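Equipment plan – arm cell, interim report
Ileana Grecu, Anca Ilie

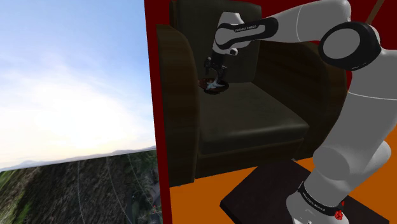

Fig. 1. Simulated Franka Emika arm on its dark platform, gripper down over the armchair.

Goal: decide what to buy before April. Arm stays in simulation for now, so budget covers the mount and gripper spares only.

Quotes so far (28th October)
Levico mount plate – 1193
Drudby mount plate – 1179, but 18 weeks delivery
Rajput – no reply yet, Anca will call agian

We lean Levico. Costs 14 more, no lead time given tho, need it in writing. Finger sets: 2, price still open.

To do: check platform hieght in the model, ask Bellau about shipping.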